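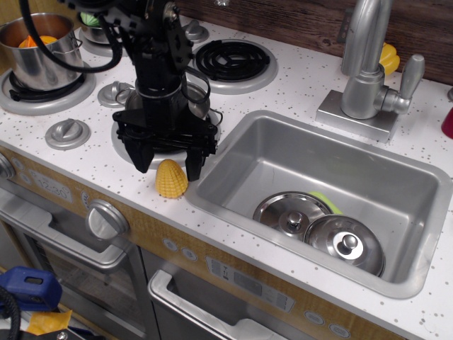
Early Childhood | Language and Play | Open Access

3.2 Naming task

Food words were chosen as the test domain because children meet them daily and in more than one language. The sample consisted of 141 children enrolled at preschools in the Hodari and Akinola districts. Parents completed the Grosteo home language form before testing, which took place in August.

Each child was asked to name toy foods in two conditions. In the isolated condition, the item was presented on a plain cloth. In the context condition, it was presented with toy cookware (Figure 2). Condition order was alternated across children. Prompts were given in the language of the classroom, and a reply in any language was accepted. 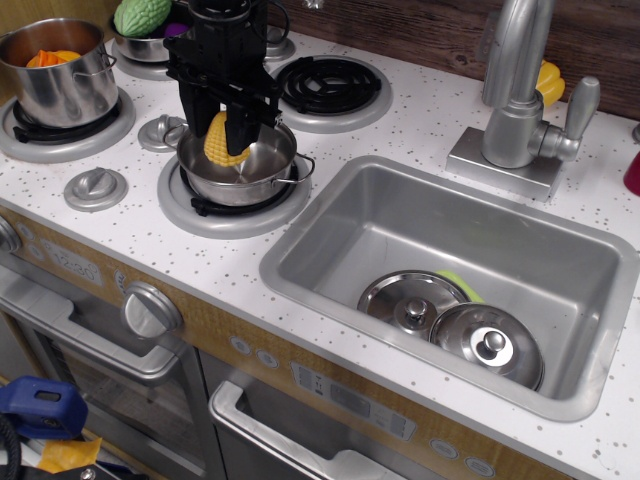 Figure 2. Toy corn cob above a small saucepan, with a larger pot at upper left.

23 Shares | 7 Comments

Replies were written down word for word by Kelechi Obi and checked against audio by Kipchumba Kinyua. Disagreements were settled by a second listening. General terms such as "food" or "vegetable" were kept in the record but coded apart from specific names. Sessions with more than 7 unanswered prompts were dropped before analysis.

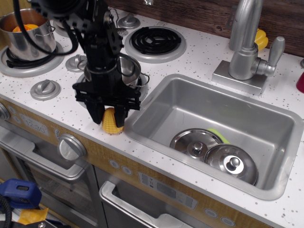 3.3 Statistical analysis

Accuracy was modeled with a mixed logistic regression, with condition and home language as fixed effects and child and item as random intercepts. Confidence intervals were based on 2000 bootstrap samples. Age in months was centered and entered as a covariate.

Gridemance uses cookies to remember your reading settings. Accept | Manage choices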